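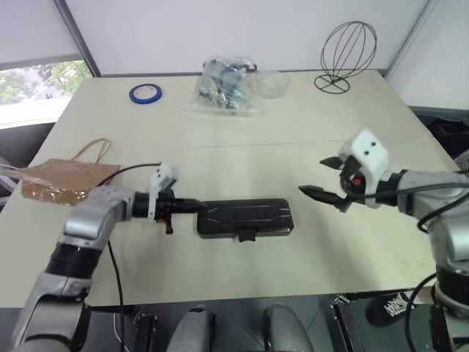
I signed up to tutor adults in reading in March, after putting it off for a long time. The program is called Lovo, and it serves people in Brullness and the smaller towns up the road toward Trodberg. The first thing they have you do is an orientation evening, where you fill out the background check form and get a folder. I expected a classroom with rows of desks. Most of the tutoring happens at plain tables, pale cream ones like this with a seam running across the middle, and you learn to keep your worksheets off the seam or the pencil goes through the paper. They pair you with a learner after that, and the pairing took longer than the training did.

The training was two Saturday mornings. We covered how to find out what a person can already read, how to plan an hour, and what to do when a session goes badly. Gediminas Kuusk taught both mornings. He has been with Lovo for 8 years and he talks fast, so I took bad notes. The part I remember best was when he gave us a page printed in a made-up alphabet and had us try to read it out loud to the person next to us. I got three words in and started guessing. My neck was hot. He let us sit with it for a minute and then moved on to vowel sounds.

My learner is a man in his fifties who works nights. I won't say more about him than that. We meet in a back room at the Murakami branch library before his shift. He wanted to be able to read the safety sheets at work without asking a coworker, so we used those. The workbook the program gives you is fine, but he had no interest in a story about a girl and her horse, and I can't blame him.

Some weeks he doesn't come. This bothered me a lot in the beginning. I would sit there with my materials out for half an hour and then drive home annoyed. I brought it up at the monthly tutor meeting, and it was the main thing everyone else wanted to talk about too. People have kids and cars that break down and shifts that change the night before. Now I bring a book of my own. If he hasn't texted by twenty after, I read until the hour is up and go home.
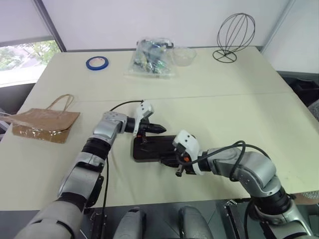 The thing I changed most was how I set up. I used to hand him one sheet at a time out of my folder, which meant a lot of digging around while he waited. Now I cut the words we're working on onto index cards and he picks which ones to do first. They slide all over if you just put them down, so I went looking for something low to keep them in. A shallow black tray like this one is the right kind of thing, easy to reach into from either side of the table. White cards show up well against black. He goes through the stack, puts the ones he knows in a pile on his left, and we spend our time on what's left over. Last week the pile on his left had more than 22 cards in it, and he counted them himself.

Lovo has a waiting list for learners and is always short of tutors, mostly for daytime hours. If you're in the area and have thought about it, the next orientation is coming up in the fall. You don't need to be a teacher. You do need to be able to get there every week, and you need to be okay with covering the same ground again. I'm told the form takes ten minutes. Mine took longer because I couldn't remember my old zip code.

A couple of people have asked me if it's rewarding. Some evenings it is, and some evenings I'm tired and we do the short "i" sound again. I've signed on for another year, and he says he'll keep coming through the winter if they don't move him to days. We've started on the notices in his break room. The one about the microwave took us most of an hour.

Contact | © 2023 | Back to top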